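Predthorpe Simulated Grasping Challenge

The Predthorpe Simulated Grasping Challenge (most of us just say Predthorpe) is a student robotics competition where the robot never leaves the computer. Teams write the code for a simulated arm and gripper, and the arm has to pick up household-type objects and set them down where the task sheet says. I've been in it twice and helped score it once, so I'm writing this page as somebody who is fond of the thing and has also lost at it pretty badly.

History

It grew out of an after-school coding club run by So-ying Tai, who wanted a robotics project for students who had no robot and no money for one. The first year had 6 teams, all from the same club. By the time I joined there were 57 entries, a lot of them from kids working alone in their bedrooms, and the rules had gone from a single page to something you needed a table of contents for. The current rulebook is dated 18 August 2020, and the season opens in September.

Format

Every team gets the same starter kit, called Cundex, which has the simulator, the arm model and a pile of practice objects. You send in your code and the organizers run it for 4,000 attempts with the object turned and shifted a little each time. Your score is the share of attempts that end with the object in the right place and right side up. There are two divisions: Choi is for beginners and gives you the object's exact position, and Dikier makes you work it out from the simulated camera (I went straight into Dikier my first year, which I do not recommend!). 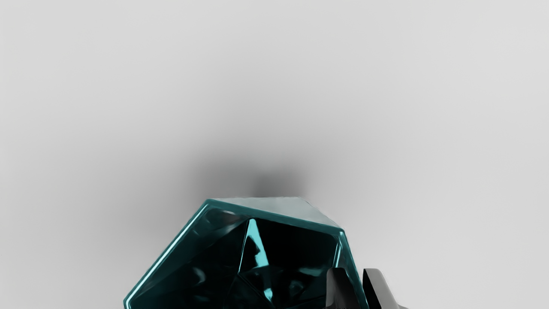 Open vessels are the part of the object set I know best, and the part people complain about most. With a box you can close on two flat sides and be done, but with a bowl or a cup the usual plan is a rim grasp: one finger goes down inside, the other stays outside, and the wall ends up in the gap between them. It gets harder when the rim has corners and straight runs, like the teal one, because you want to land on a straight bit and keep the fingers square to it. Glossy surfaces are their own headache in Dikier. Those bright cyan patches inside can look a lot like edges to a simple edge finder, and my first program went chasing after reflections all season long.

Common approaches

Beginners mostly start with a fixed grasp, meaning the arm goes to one spot and closes. It works better than you'd think in Choi and hardly at all in Dikier. Man-lok Chuang, my teammate in my second year, had us list several possible grasps around the rim and throw out any where the outside finger would bump the table. That got us a much better score, plus a lot of arguments about what order to try them in. Other teams train a model on practice runs, and those can be really good if you have the patience (and a computer that doesn't mind being left on all night).

Scoring disputes

A dropped object counts as a miss even if it happens to land in the right place. People have asked for that to change every year I've been around, and I'm on their side, having had a cup roll right onto the target and score nothing. Teams can ask for up to 6 of their attempts to be replayed and looked at by a person.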